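**Riltasik: first results from two-handed tidying in real homes**

The Riltasik project has completed the second stage of its work on teaching robots to put away small household items. The method relies on people performing ordinary tasks with a pair of hand-held grippers, one in each hand, while a camera on each tool records what the fingers do. The recordings are then used to train a control policy, with no robot present in the home.

For this stage the team set aside rigid test blocks and turned to soft goods – fabric pouches, thin plastic packaging and similar objects that change shape when gripped. 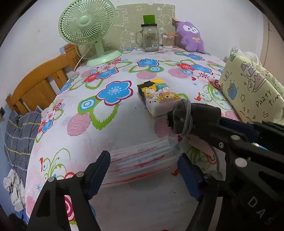
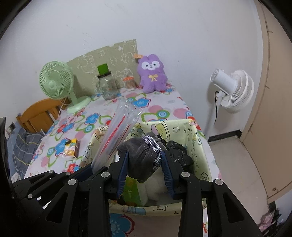 Bohumila Doležal, who leads the data group at Ullness, reports that 1370 demonstrations were accepted for training. Policies trained on the full set handled soft items more reliably than those trained on rigid objects alone. The gain was largest when both arms had to work close together over a storage container. Clear film remains the hardest material, as reflections make its edges difficult to locate.

The group also compared recordings from 13 homes with an equal number made in the laboratory. Cluttered tables and patterned cloths slowed early training but led to fewer failed grasps in rooms the policy had not met before.

Testing on the Heltar two-arm platform will continue through December. Partners who wish to receive the technical report may contact the project office at Ullness.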